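The Ristwood newsprint roll is supplied to community and regional newspapers for short-run editions. Each roll is wound on a reusable core and wrapped for indoor storage.

Orders are accepted in multiples of two rolls – mixed widths are permitted. Publishers printing fewer than 1000 copies per issue may request half rolls from the Prirnham depot.

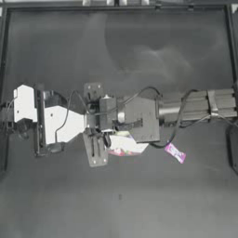
## Ordering and delivery

Orders received by 10 a.m. on Monday leave the depot the same week. Account inquiries should be addressed to Declan Madigan, Publisher Services.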